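Workshop notes: refurbishing the office towers

The Wirnon batch is now in the workshop. These are used desktop towers, and each one is opened, cleaned, checked and refitted before it goes out through the Sivham store. Bench time is set at 2 hours per machine, cleaning included.

Work starts with the tower on its side and the side panel off. Blow out the dust before touching the cooler, then remove the cooler and wipe off the old thermal paste. With the processor out, inspect the socket under a lamp. A bent contact can show up later as a missing memory bank, so check both banks one module at a time — this takes 10 minutes and is entered on the Mesen sheet. 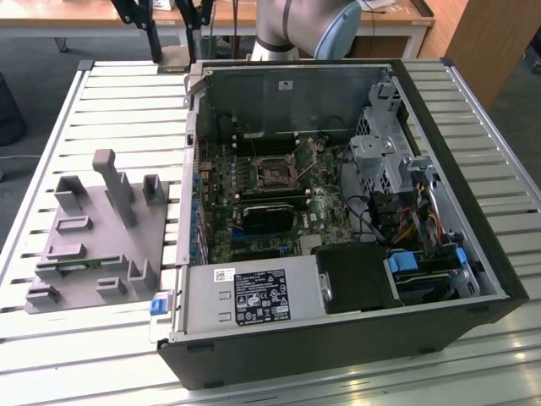 Does the thermal paste have to be replaced if it still looks soft?
Replace it every time the cooler comes off. Old paste traps air when it is pressed down again, and temperatures under load will rise.

Power supplies rated below 300 watts are set aside and not refitted. Cables should be routed clear of the fan before the panel goes back on.

Paste, wipes and spare retention screws are ordered through Pitkänen under stock code 305. The next delivery is due in November — until then, please take one tube per bench and return it to the drawer with the cap on.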